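Home | Minutes | House Rules | Bookings | Contact

Minutes of the Shared Rooms Meeting
September 23, 2025

Present: Rajitha Gamage (chair), Subira Mfinanga, Witold Krajewska, Chun-hung Tsao (minutes)
Apologies: Sharon Biwott, who sent a page and a half of notes in her place

1. Minutes of the August meeting
Agreed, after Witold asked for "shouted" to be changed to "remarked". Changed.

2. The white shelves in the small bedroom 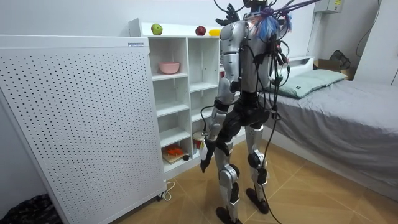
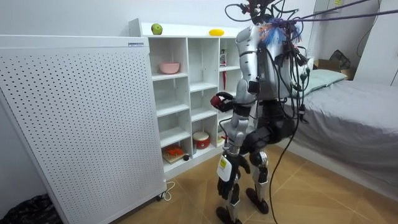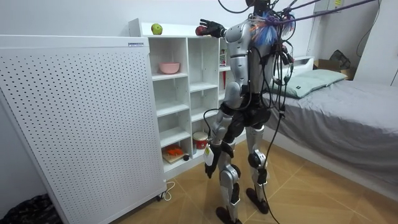
White shelves, small bedroom. The pink bowl is in the upper left in all three.

Subira opened by asking whether fruit is allowed to live on top of the unit. The house rules say the top is to be "kept clear for general use". Witold argued that fruit is a general use. Rajitha read the rule out again, more slowly, and it did not get any clearer.

Sharon's notes propose that all fruit goes in the pink bowl. Subira supported this. Witold said the bowl was his, that it had been bought for cereal, and that he had never been consulted about fruit. Chun-hung pointed out that a bowl kept in the bedroom shelves was unlikely to see much cereal. Witold asked for this not to be minuted.

Agreed: fruit may stay on top until the next meeting. Bowl stays where it is. Witold to be consulted about the bowl.

3. Kitchen things in the bedroom
The chopping board in the bottom left cubby was discussed at length. Rajitha felt that a chopping board belongs in a kitchen. Subira said the kitchen drawer has not closed since the Selico pans arrived and asked where Rajitha would like it put. Rajitha withdrew the remark.

Agreed: bottom row for kitchen overflow, middle left free for visitors. Subira to write labels. Small ones, please, after last time.

4. New storage
Two quotes received for a second unit. Cikance want 162 pounds delivered flat. Primitz want 497, which includes a man to put it together. Witold offered to put together the cheaper one himself. The meeting thanked him and moved on to whether Primitz would take 39 off for collection. Chun-hung to ring them.

The furniture fund stands at 200. It was observed that this decides the matter more or less by itself, but Chun-hung is to ring anyway.

5. Floor
Sharon's notes, paragraph four: could people please put bags away in a cupboard and keep them off the bedroom floor. Paragraph five says the same thing in capitals. Agreed in both cases.

6. Any other business
Tapia have written again about the carpet sample for the landing. Rajitha has the sample. Rajitha thinks she has the sample. Rajitha to look for the sample.

Subira asked if meetings could start on time. Carried, three in favour, Witold not yet back from making the tea.

Next meeting: same room, chairs to be brought up beforehand by whoever took them down.

Last updated by Chun-hung Tsao
2 comments | 0 shares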